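Folding a maroon cloth so the corners stay square — what am I doing wrong?

Posted in Laundry & Linens by Porkusska

Hello everyone, I hope this is the right section, and please move it if it isn't. I have a set of maroon cloths that I use for the long table when family comes over, and I am trying to get them all folded to the same size so they will finally sit nicely on one shelf. The shelf is narrow, so the stack has to be narrow too, and right now it looks like a pile of fallen leaves.

I start out fine. The first fold in half is neat enough, and the second one isn't terrible. Then somewhere after that everything goes crooked, the layers stop matching up along the side, and I get a ridge of fabric running across on a slant that I can't smooth away with my hand. If I pull on it, the top edge bunches up, and if I leave it, the next cloth won't lie flat on it. 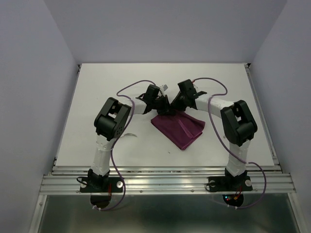

The maroon cloth on the white table, folded in layers, side edges slightly off.

The cloths are cotton, I think, and I wash them at 40 with the dark things. Do I need to iron them before folding, or is there some trick to it? I have some 65 linens of different kinds to get through before Easter and I would rather not iron every single one!

Lokham

Oh, I know that slanted ridge very well, and I fought with it for years. What helped me was going back to the very first fold. If your halves are off by even a little at the start, every fold after that makes it worse, and by the time you have four layers there is extra fabric on the inside with nowhere to go, so it pops up as a ridge. Smoothing the top won't fix it. You have to open the whole thing back out, I'm sorry to say.

Lay the cloth flat and run your palms from the middle out to the edges. Take two corners, bring them over to meet the other two, and line up the corners first, then the hem between them. Now stop and sweep your forearm across the cloth, starting at the fold and moving toward the open side. Do that after each fold, not only at the end. I also give the cloth a quarter turn each time so that the fold I just made is facing me, and I find it much easier to see if it's straight.

One more thing — a cloth that has been hung on a line by one corner will sometimes stretch out of shape and never be quite square again. If yours are like that, match the folded edges and let the hems be a little uneven on the inside. Put the folded side toward the front of the shelf and your guests will only see the tidy part. My mother's whole linen closet was arranged that way, and I thought she was a wonder.

Skiltton

just roll them. takes 3 seconds and no ridges

Tuominen

Rolling is nice for napkins, but on a narrow shelf the big ones slide around, so I'd stay with folding if I were you. You don't need to iron them all, either. Take them out of the dryer while they are still the tiniest bit damp, give each one a good snap, and fold right away. If they really are 100 percent cotton they will press themselves under the weight of the stack overnight.

For getting them all the same size, I cut a piece of stiff cardboard a little narrower than my shelf and fold the sides in over it, then slide it out and fold the cloth up from the bottom. It feels silly for the first two or three and then you get quite fast. I keep mine tucked behind the tablecloths, and I write the shelf it belongs to in pencil on the corner, as I have a different one for the pillowcases. Good luck with the rest of the pile, and do come back and tell us how far you got!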